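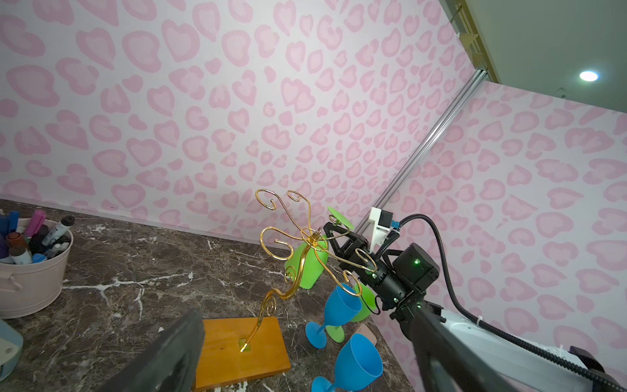
Gold wire stand with curled hooks, on dark brown marble.

Looking After Open-Water Swim Gear at Home

Swim season is my favorite time of year and also the time when my bathroom smells like a lake. Last September I did the Emetero crossing with 2689 other people in bright caps, and I came home with a sandy wetsuit, two pairs of foggy goggles and a tow float that had gone sticky along one seam. I've picked up a lot of tricks since then, some from my club and some from ruining things. Take whatever is useful!

Wetsuits

Rinse the suit the minute you get home, inside first. Turn it inside out in the tub, run cool water through the arms and legs, and squeeze (never wring) until what comes out is clear. Then turn it right side out and do the same again. If you swim in a lake like Jilley, with all that fine brown silt, check the ankle and wrist cuffs and the neck seam. I run a soft toothbrush along the inside of the neck and I'm amazed every single time by what comes off.

Once every six swims, give it a proper wash. Fill the tub with enough lukewarm water to cover the suit, add a small squirt of wetsuit shampoo or plain baby shampoo, and let it sit for 40 minutes. Swish it around now and then. Rinse until there are no bubbles left, and then rinse once more.

For drying, fold the suit at the waist over a thick hanger, the kind you'd use for a winter coat. Thin wire hangers leave a line across the shoulders that never really goes away, and a soaking suit is heavy enough to stretch itself. Keep it in the shade with air moving past it. I dry mine inside out first, overnight if I swam in the evening, and flip it at breakfast.

Small nail cuts are easy to fix. Let the suit dry all the way, bend it gently so the cut opens, put a thin layer of neoprene cement on both faces, wait for it to go tacky, add a second layer, wait again, and press together. Leave it alone until the next day. The waiting is the hard part – I've spoiled more than one repair by poking at it.

Goggles

Never wipe the inside of the lenses. Not with a towel, not with your thumb, not even with the nice cloth that came in the case. The anti-fog coating is soft when it's wet and it will smear right off. Rinse in cool water, shake, and leave them lens side up on something soft.

My Lüthi pair lasted two summers before it began to fog, and then I got another half a season out of it with baby shampoo. One tiny drop in each lens, spread with a wet fingertip, then a quick dip in water before they go on. Do rinse it properly, though. A stinging eye far from shore is no fun at all.

Straps go before lenses do. If the silicone feels gummy or you can see little cracks where it passes through the buckle, swap it. Spare straps cost very little, and I keep one in my swim bag in an old mint tin, along with a nose clip and two hair ties.

Caps

Silicone caps only need a rinse and a towel dry. Latex ones like a bit more love. Dry them inside and out, dust a pinch of cornstarch inside, shake it around, and tip out the extra. Without the cornstarch they stick to themselves in the drawer, and you'll hear that awful ripping sound when you pull them open.

I have far too many caps because I can't bear to throw out the ones from events. Mine live in a shoebox standing up like file cards, so I can flip through and grab the color I want. Pink for group swims, orange for gray mornings.

Tow floats

Let the air out only partway for storage. A float that's been folded flat and tight all winter gets weak along the creases, and that was what happened to mine. Wipe it with a damp cloth, dry it, leave a few puffs of air in, and roll it loosely.

To look for a slow leak, blow it up hard and hold it under water in the tub, one section at a time. Bubbles will show you the spot. Mark it with a wax crayon right away, because you will lose it when you go to fetch the patch. Clean the area with rubbing alcohol, let it dry, round off the corners of your patch and press it under a heavy book until morning.

Gøran Fjeld at our club, the Irach swimmers, writes his phone number on his float in paint marker and goes over it each spring. I copied him and I'm glad I did, as mine blew off the dock once and came back to me from a very nice family with a canoe. 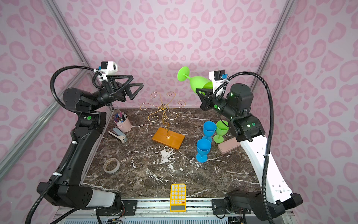 Bright green plastic wine glass, held sideways over the marble table.

Towels and changing robes

Skip the fabric softener! It coats the loops and the towel just pushes water around. Half a cup of white vinegar in the rinse does a much better job of softening, and the smell is gone once the towel is dry. Shake towels hard outdoors before they go in the machine, or you'll be cleaning sand out of the filter for weeks.

Changing robes with a fleece lining should be washed inside out and zipped up. Go easy on the spin. Mine takes a whole day to dry, so I wash it when I know I won't be swimming the next morning.

If something has already gone sour, soak it overnight in a bucket of cool water with half a cup of baking soda and then wash it as usual. It worked on a towel I had left in the trunk of the car for longer than I'd like to admit.

The swim bag

Mine is a plain mesh bag inside a lidded plastic crate. The wet things go in the crate for the drive home, and the crate gets hosed out by the back door. Before the crate I used garbage bags, and they always, always leaked onto the seat.

Things I keep in the bag all season:

A spare pair of goggles, tinted
Anti-chafe balm (put it on the back of your neck before the suit)
Wool socks and a wool hat, even in July
A bottle of tap water for rinsing feet
A flat piece of foam to stand on while changing
Something sweet to eat afterward

The foam was Sosina Kassa's idea. She cut hers from an old camping mat and gave me the other half, and it has changed my life on the gravel at Jilley. Our short loop there is only 628 meters, and I used to spend longer hopping around in the parking lot than I did in the water.

Putting it all away for winter

Pick a dry afternoon and do everything at once. Wash, dry for two full days, then check the zipper on the suit. A little zipper wax or the stub of a plain candle rubbed along the teeth keeps it running smoothly. Leave the zipper open. Hang the suit in a closet if you have the room, or lay it flat under the bed with a towel between the layers. Attics are too hot and garages have mice (ask me how I know).

Take the batteries out of swim lights and safety beacons and tape them to the outside in a small bag. Watches that you wear in the water should get a rinse, with every button pressed a few times under the tap, and a charge every month or so.

And write yourself a note about what needs replacing in spring. Mine is taped inside the closet door, and right now it says goggle strap, cement, more balm.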